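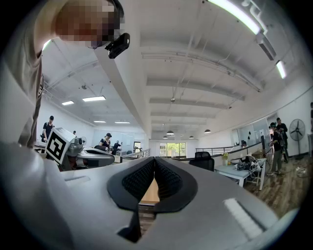

Attachment 1: hand-held grippers in use in the open office, padded fingers nearest

Flerus Support
Ticket 1144
Product: Flinano hand-held gripper, padded fingers
Subject: Fingers touch at the tips first and tea towels slip out
Opened by: Rajeshwari Suvarna
Handled by: Guangming Duan
Opened: 10/08/2018
Status: Open, waiting on parts

Rajeshwari Suvarna wrote:

Hello, and thank you in advance for your patience, as I suspect this is going to be a long one. We are using your grippers to show a machine how household jobs are done, by doing the jobs ourselves with the gripper in our hand, over and over, until we are thoroughly sick of them. Cups and spoons have been a pleasure. Folding tea towels has not.

If you look at the attachment you'll see the two black pads meeting at a narrow point near the top, with a V of daylight further down. When I close the fingers on something thick, like a sponge, the V doesn't matter a bit. When I close them on one layer of cotton, only the very tips have hold of it, and the moment I lift the corner and swing it over, out it comes. I can save it with a bit of wrist (I'm getting rather good at that) but a machine copying me would have to learn my wrist as well, and I'd much sooner it learned to fold.

Is the V meant to be there? I've read the setup sheet twice and it only says the pads should be "seated", which they are, as far as I can tell by pushing on them with my thumb.

Guangming Duan wrote:

Dear Rajeshwari, thank you for such a clear report, and please don't worry about the length, I would always choose too much over too little.

Some V is normal. The fingers are made to touch at the tips first so that you can pick up small things such as a coin or a grape, and they should then flatten against each other as you squeeze harder. If they stay open low down with the trigger fully in, something is stopping them. Could you try the following, in this order, when you have a quiet quarter of an hour?

1. Close the gripper on nothing, trigger fully in, and look from the side. Note how far down the pads are touching.
2. Put a strip of ordinary paper between the pads, halfway down, close fully and pull gently. Do the same at the tips.
3. Swap the left and right pads and repeat step 2.
4. Wipe the textured faces with a barely damp cloth, let them dry and repeat once more.

Please don't use washing-up liquid on them. It leaves a film, and we had a very puzzling month last December before we worked that out.

Rajeshwari Suvarna wrote:

All done, with a cup of tea to help. With the trigger fully in, the pads touch over the top third and no further. Paper held well at the tips and slid straight out from halfway down. Swapping the pads made no difference that I could feel. Wiping helped the tips a little, and I'm ashamed to say the cloth came away grey.

I then borrowed the gripper Guoqing Yao uses and did the same tests. His grips paper halfway down perfectly well! So I folded a few towels with his, and most of the corners stayed put. We still lose one now and then when the hem is thick on one side. Same towels, same table, same me.

Guangming Duan wrote:

That is the most useful thing you could have done, thank you. It points away from the pads and towards the linkage inside the housing. I have asked Shengli Yuan, who looks after the mechanical side for us, to read this through.

Shengli Yuan wrote:

Hello both. I think this is the return link. On the first batch there is a small bush that wears once a gripper has had plenty of use, and then the last part of the squeeze goes into play in the joint and never reaches the fingers. Rajeshwari, do you know how many closes yours has done? The counter is in the settings under Service.

Rajeshwari Suvarna wrote:

Mine says 1000 on the nose and then stops going up, which I take to mean it can't count any higher! Guoqing's says 777.

Shengli Yuan wrote:

Yes, the counter stops there on the old firmware, sorry. Yours may have done a good deal more. I'll send two bushes and a new link. It is one screw and a fiddly clip. Please lay a towel under it before you start, the clip likes to travel.

Edeltraud Kaufmann wrote:

May I join in? I run the laundry trials here and have been copied in on all of this. My worry is a wider one. If a worn bush can spoil a towel fold, what happens to everything Rajeshwari recorded before she noticed? Should we throw it away? I have people asking me whether machines can do the ironing pile yet, and I'd like to give them a fair answer.

Guangming Duan wrote:

Dear Edeltraud, please keep it all for the moment, but mark the towel sessions separately. Cups, spoons and sponges ought to be fine. For the towels, I would leave out the ones where she had to rescue the corner with her wrist.

On the wider question, my own view is that hard things on a clear table are coming along nicely, and cloth is still a good way behind. Ironing I wouldn't promise to anyone. A shirt is a different shape every time you pick it up, and even with a gripper in good order I find cuffs very trying myself.

Rajeshwari Suvarna wrote:

Cuffs! Let's not. I'll carry on with cups until the link comes, and Guoqing has kindly said I can share his gripper for towels after lunch. Should the old bush come back to you in the post, or shall I bin it?

Shengli Yuan wrote:

Post it back, please, in the same little bag. I'd like to measure it.

Next step: Shengli to send link and bushes. Rajeshwari to repeat the paper test at tips and halfway down after fitting.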